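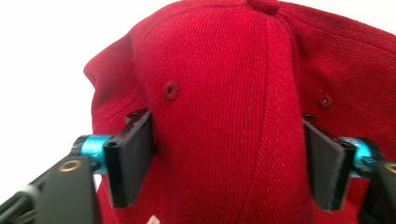
A red baseball cap, close up.

Verbruggen High wants to lock up the phones again. All of them, all day, first bell to last. The school board takes it up in April and from the emails going around you'd think the vote was already in.

I have two kids in that building. I went to the last meeting, sat in the back by the radiator, and got home too annoyed to sleep. So. A few things.

First, the money. The pouches come from a company called Skivomano and the district would buy 1722 of them. That's one per student plus spares. Plus the unlocking stations by the doors, plus replacements, because teenagers. The board's slide had a line for the pouches and nothing at all for the staff time. Who stands at the door at 7:40 and checks? Teachers, apparently. The same teachers who were told in the fall that there was no money for hall coverage.

Second, the lines. Mumley Middle tried it last spring. I drove past most mornings on my way to work and the kids were out on the sidewalk down to the bus loop. In the rain too. My neighbor's daughter missed the start of first period so often that the office quit writing her up for it. Verbruggen has more than twice the students and the same number of front doors, two, one of which sticks.

Now. I am not a phones-in-class person. Let me say that before the mail starts. I've seen what my son does with a free five minutes and it isn't reading. Ghizlane El Idrissi teaches chemistry there and spoke at the meeting, and she was the best thing in the whole two and a half hours. She said she spends the first part of every class asking for phones away, then asking again, then dealing with the one kid who wants a fight over it. She's tired of it. I believe her. Anybody who has tried to get a 15 year old through dinner believes her.

But listen to what she asked for. She asked for one rule, the same in every room, and an office that backs her up when she sends a kid down. That was it. She didn't ask for a pouch. The current policy is "teacher discretion," meaning the phone is fine in second period, banned in third, and required for the quiz in fourth. Kids aren't stupid. They know exactly which rooms don't care. Fix that first and it costs a photocopy.

Then there's the safety argument and both sides use it badly. Parents stood up and said they need to reach their child in an emergency. OK. But texting a kid in a lockdown is a terrible idea and every drill packet says keep quiet and listen to the adult. On the other hand my daughter's bus broke down in November and the office phone rang out, eleven times, I tried. She texted me from the lot. A rule that takes away the backup ought to come with an office that picks up. Nobody on the board would commit to that. One member said it was "being looked at."

Said Ashour, who chairs the thing, kept going back to the survey. 666 responses, strong majority in favor of "limiting phone use." Well sure. I'm in favor of limiting phone use. I filled it out and checked yes! There was no question about pouches and none about cost. You can't ask people if they like vegetables and then bill them for a farm.

And the survey went out to parents only. Not one student. Not one teacher, unless they have a kid there. They had 40 minutes of public comment and the student rep got two of them, at the end, while people were putting their coats on. She wanted to know if kids with glucose monitors on their phones would get an exemption and who would have to know about it. Good question. Got a "we'll circle back."

What I'd like is pretty dull. Phones off and in the bag, during class, every class, same consequence in every room. Lunch is theirs. Run it for a semester and write down what happens. If it flops, fine, buy the pouches and I'll eat my words in this same space. Jilis, one district over, did more or less this and their parents' newsletter has moved on to complaining about parking, so it cant be going that badly.

And if the board wants to spend money, the library has been closed after lunch since the aide left. 900 dollars would get the broken laptops in there going again, the librarian had the quote with her at the meeting. She never got called on.

The agenda gets posted in the district office lobby, and online if somebody remembers. Public comment sign up closes at noon the day of – they moved it up from five, didn't announce it, so set an alarm. On your phone, if you still have it.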